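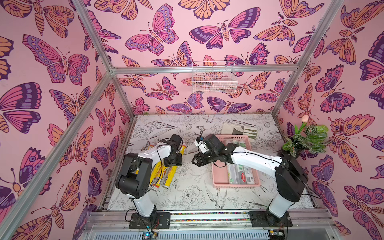 Butterflies and moths on three walls, peonies and birds on the tabletop.

Skedcombe > Screening Nights > Paperwork > Pre-show safety walk, July

This is my walk-through list for the summer movie season at the Medeiros, our single-screen house on Fatgate. I do it before the first show and I write my comments right under each line, so apologies for the rambling (last year's version was only check marks and we couldn't remember what any of them meant!). OK, FIX or LOOK AGAIN after each item.

LOBBY AND FRONT DOORS

1. Front doors open outward with one push - OK
Both swing fine. The left one still groans like something in a monster movie, and I've kind of grown fond of it. Oiled it anyway.

2. Mats flat, no curled corners - FIX
The long mat by the ticket window has a corner that pops up again as soon as you walk off. I taped it for tonight, but tape won't last through the superhero double bill with all those little feet. New mat please.

3. Standee and posters secured - LOOK AGAIN
The big cardboard spaceship is tied at the top and weighted at the bottom. I leaned on it pretty hard and it stayed put, but it sits closer to the side exit than I like. Move it over by the water fountain if we can stand to lose the selfie spot.

4. Popcorn machine cord and plug - OK
Cord is good, plug is snug, nothing warm to the touch after a full batch. Yes, I ate the test batch.

AUDITORIUM

5. Exit signs lit - FIX
14 signs, one out, down front on the left side of the screen. Spare bulbs are in the Hisdale box under the stairs. I'd do it myself but the tall ladder isn't back yet and I'm not standing on an armrest.

6. Aisle lights - OK
All on. They're a touch bright for the darker movies and people do grumble, but please leave the dimmer where it is! Last winter somebody turned it down for a horror night and I missed a step with two sodas in my hands.

7. Seats, 11 rows, sit in every one - FIX
My favorite job, and it takes forever. Row F, third from the aisle, tips forward if you lean. Row J has a loose armrest with a screw poking out underneath, so that seat is bagged off until it's been seen to. Everything else is squeaky but sound.

8. Stage lip and screen curtain - OK
Glow tape on the lip is fresh. Curtain runs clear of the speakers on both sides, and I opened and closed it four times because it's fun. 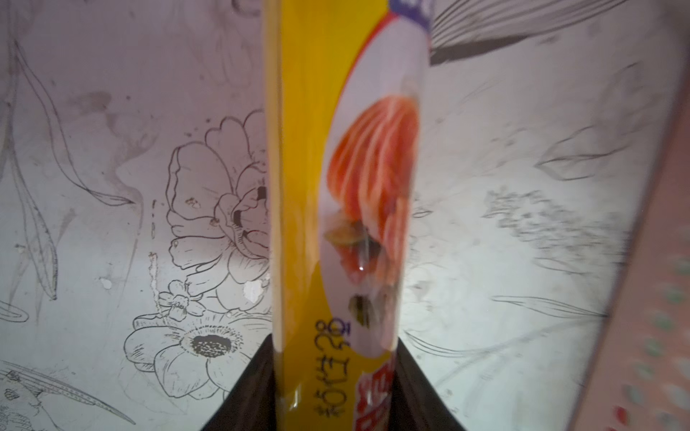
9. Space under the stage clear - LOOK AGAIN
Mostly clear. There are still two bags of old curtain and the inflatable shark from beach movie week, and they're right up against the heater vent. The shark can live at my place for all I care, just get the bags out before the weather turns.

PROJECTION BOOTH

10. Projector lamp hours logged - OK
Reads 1,482. Written on the card by the door as well as in the binder. Could whoever does the late show please use the binder too? There's a gap in there you could drive a truck through.

11. Booth fan and vent - OK
Strong pull, held a napkin to the grille and it stuck. Filter wiped down.

12. Extension cords - FIX
The one feeding the work lamp is rated for 1,000 watts, and there was a space heater AND a kettle plugged into it. I took the heater away and I'm not saying where it is. The kettle gets its own wall outlet or it goes home.

13. Extinguisher - OK
Needle in the green, pin in, tag in date. It was hiding behind a stack of trailer reels, so I hung it back on its hook and drew an arrow on the wall in marker. Ugly arrow, sorry.

14. Booth door closes on its own - LOOK AGAIN
It closes, then thinks about it, then clicks. Sometimes the click doesn't come. Try it a few times before each show and pull it shut by hand if you have to.

OUT BACK

15. Alley exit clear all the way to the street - OK
Trash cans are on the far side, gate unlocked from inside. Checked it at 6 p.m. and again once the first show let out.

16. Outside light over the alley step - FIX
Flickers. Same ladder problem as number 5, so do them on the same trip.

Second walk is after the mat comes in. I'll bring my own flashlight, the one in the ticket window has no batteries.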